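Equipment planning for the tabletop handling project

Project report, section 3: purchasing and budget
Authors: Francine MacDonald, Zhenhua Wan
Submitted 27 August 2022

3.1 Starting point

The project was given a fixed sum of 1,596 pounds for equipment, to be spent before the end of December. Staff time and room use are not charged to it. The sum does not cover a robot arm, and no arm was considered. It was to cover hand-held grippers, their spare parts, the objects to be handled and a laptop stand.

Two people work at the table at once, each with a gripper. The minimum order was therefore 2 grippers, and the question for the budget was how much to keep back for wear.
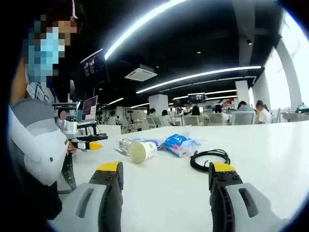 3.2 Quotes

Three suppliers were asked. Thibodeau offered the lowest unit price but sells finger pads only as part of a full finger set, so one worn pad would mean replacing the whole finger. Rikar sells pads separately and quoted 287 pounds for a spares kit. Grorkilow did not reply in time to be compared.

We chose Rikar. The higher unit price is recovered after the third pad change, assuming that both fingers on a gripper are changed together. That assumption is ours and has not been tested over a full term.

Delivery was quoted separately by both firms and is included in our totals. VAT is not, as the department reclaims it.

3.3 Objects and consumables

Objects were planned as a separate line. We wanted ordinary items with different stiffness: paper cups, small plastic bottles, thin bags and soft packets. All are cheap, but cups and bags crease and have to be replaced often. We allowed for around 200 items in total and bought them in two lots, so that the second lot could be changed if one type was used up faster.

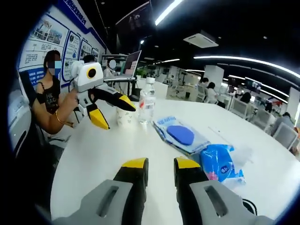 Storage was left out of the first draft of the budget. It was added after Zhenhua Wan pointed out that the grippers would need a padded case between sessions – the Ukulel case was picked on inside depth alone.

3.4 Changes to the plan

The laptop stand was bought from the consumables line, as the equipment line was already committed. Spare cables were not budgeted at all and should be in any later plan. Quotes should also be requested at least a month earlier, with a closing date given to every supplier in writing.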